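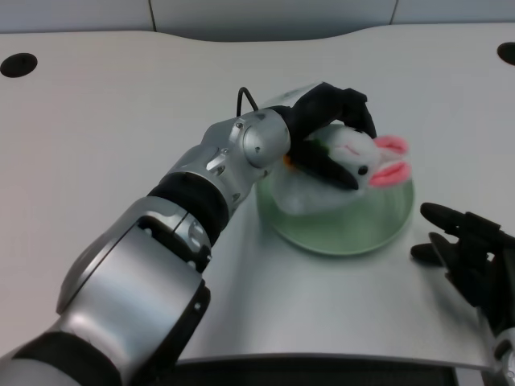

A plush rabbit on a green glass plate.

The good plates should come out of the cabinet

My mother-in-law kept a set of glass plates in a cabinet in Hurkside for as long as I knew her. They came out on holidays. When she moved to a smaller place she gave them to us wrapped in newspaper, and some of that newspaper was older than my marriage. I doubt those plates had held 200 meals between them.

I put them in the lower cupboard, next to the cereal bowls. My sister told me this was a mistake. She said children break things, and she is right, they do. We have lost two in 8 years. One went into the sink too hard and the other was carried outside to be a pond.

I still think the lower cupboard is where they belong.

The argument for saving good things is easy to understand. Glass breaks, money is tight, and a full set is worth more than part of one. But most households are not going to sell their plates. I have priced ours. The secondhand counter at Tellumetti offered me 4 dollars a plate, and the woman there said green glass moves slowly. Our cabinet was guarding the price of a few lunches.

What we got by using them is harder to put a number on. My younger daughter serves food to her toys. She has done it since she could reach the cupboard. Rabbits get plates, bears get bowls, and I have never learned the reason for the difference. For a while I handed her the plastic ones with the cartoon faces. She used them but went back to the glass whenever I left the room. She liked the weight of it, I think, and the way the color changes at the rim when you hold it to a window. A thick glass rim goes darker green than the middle. I had eaten off those plates at ten Thanksgivings and had not noticed.

She also learned to carry them. She uses two hands and walks slowly, and she sets the plate down before she lets go. I did not teach her that with a lecture. Plastic would not have taught her either, because nothing happens when you drop plastic.

I should be fair to the other side. Some things deserve a high shelf. We have a serving dish from my grandmother that I would be sorry to lose, and it stays above the refrigerator. Old glass with a chip in it should be thrown out, whatever it meant to anybody. And if there is a toddler in the house who throws, wait a year. I am talking about ordinary nice things, the kind people own a stack of and never touch.

The same goes for the toys. A lot of plush animals in this country sit on shelves with their tags on. People buy them for a grandchild and then worry about the white fur. White fur does get gray. You can wash it in a pillowcase on cold and it comes back most of the way. The ears dry last. A stuffed rabbit that has been to a great many dinners looks a little flat on one side, and I have not met a child who minded.

There is a discount store near us, Joto, where a new plate costs less than a sandwich. I mention it because the fear of breaking a set is often a fear of having mismatched plates, and that one is easy to get over. We have bought replacements there. They are a different green. On Tuesday nights, when everyone is home late and dinner is eggs, I don't think anyone looks to see which plate they got.

My mother-in-law is 59 miles away now and visits about once a month. The first time she saw her plates on the kitchen table with toast on them she picked one up and turned it over, then asked if there was any more toast. She has one of them back at her own place these days. She keeps her keys on it.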